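Skarnmont publishes findings on kitchen robot stopping fault

Press release
March 11, 2024
For immediate use

Skarnmont has today published the findings of its inquiry into a stopping fault in the control software of Felisar, its two-armed kitchen robot. The fault was found in simulation. No person was hurt and no Felisar unit working in a customer's premises is known to have shown it. The affected software, release 312, has been withdrawn.

The fault concerns the moment at which an arm is told to halt close to a work surface. Under release 312, a stop command sent while the robot was changing from one camera view to another could be held back until the change was complete. During that delay the arm went on with its last movement. The inquiry looked in particular at reaching tasks over a counter laid with plates, utensils and other small kitchen items, where there is little room for a late stop.

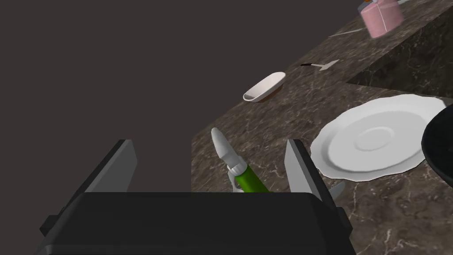 Does the fault affect the emergency stop button?
The emergency stop button cuts power to the arms through a separate circuit and does not depend on the control software. It was tested again during the inquiry and worked as designed.

Skarnmont's test team ran 1,045 simulated trials of release 312. A late stop was recorded in 10 of them. In each case the command had been sent during a change of view, and in each case the robot's own log gave the time of the stop as the time of the command. That error in the log explains why the fault was missed when the release was first checked in September. The longest delay measured was 340 milliseconds.

The trials were repeated by Nirnetti, an independent testing house, using its own computers and its own set of commands. Nirnetti confirmed the cause and asked that gripper views with nothing held between the fingers be included in the review, as the earlier checks had dealt mainly with lifting and carrying.

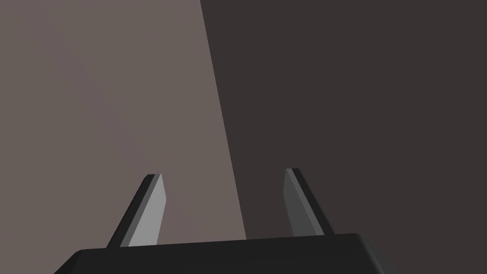 Simulated gripper view with the fingers apart and nothing held.

Colm Hegarty, Head of Product Safety at Skarnmont, said: "A stop command must be obeyed when it is given. Release 312 did not meet that standard in every case, and our own checks should have found this before the software left the building. We regret that they did not. We have told every customer who received the release and we are grateful to them for acting quickly."

The simulated kitchen used in the inquiry holds a single stone-finished counter, with a plate, a green bottle, a pink cup and other small items on it. Both of the robot's arms can be brought forward to the counter from the same standing position.
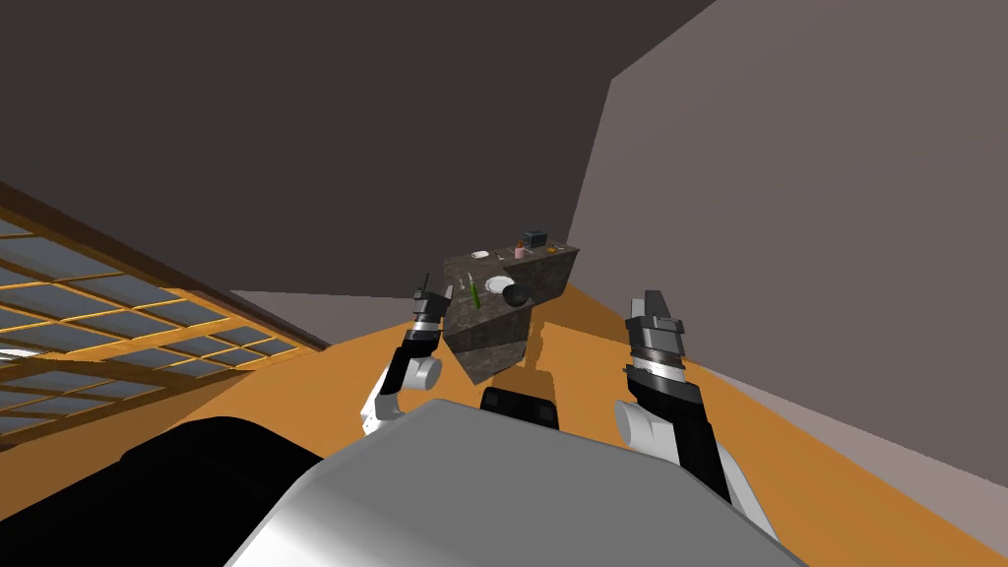

Action taken

Skarnmont has withdrawn release 312 and returned all affected units to the previous release. Corrected software has been prepared in which stop commands are handled ahead of all other tasks, including any change of view. The log now records the time at which the arm comes to rest as well as the time of the command.

The corrected software will not be supplied until Nirnetti has completed a second round of trials. These will cover each arm alone and both arms together. Skarnmont has also asked Ní Bhriain, a firm of safety engineers, to review the way in which new releases are approved. Its report will be published in full.

Daithí Lenihan, Chief Executive of Skarnmont, said: "Customers place these machines in rooms where people work. They are entitled to know when something has gone wrong and what has been done to put it right. The approval of new software will remain on hold until we have received and answered the Ní Bhriain report." 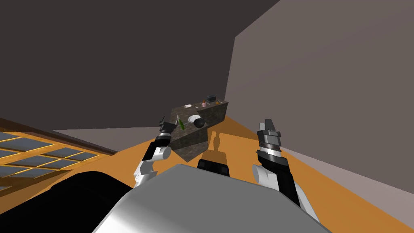
What should customers do now?
Customers should check the release number on the Felisar control panel. Any unit still showing 312 should be switched off at the wall and reported to the Skarnmont service desk, which will arrange for the earlier release to be restored free of charge.

Notes to editors

Skarnmont designs and supplies Felisar robots for training kitchens and catering sites.

A summary of the trials, including the measured delay in each recorded case, is available from the Skarnmont press office on request. Requests for interviews with Mr Lenihan or Mr Hegarty should be sent to the same office.

Ends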